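Tying a Flat Bow on a Square Gift Box

I wrap a lot of boxes in April (so many birthdays in this family!) and the part I used to dread was the ribbon. Mine always slid off or came out lumpy. Go thin, go satin, and cross the lid in both directions, and you'll be fine.
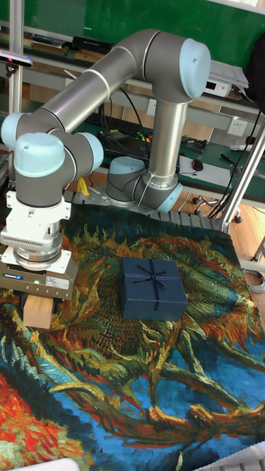
Page last changed: December 2020

I like dark blue ribbon on a navy box, because small wobbles don't show. Lay the ribbon over the lid, flip the box, twist once underneath and bring both ends back up the other sides. Tuck them under the first strip, pull snug, then tie a small bow near the middle. I leave 8 inches on each end and trim later. My Henbridge spool is still going strong!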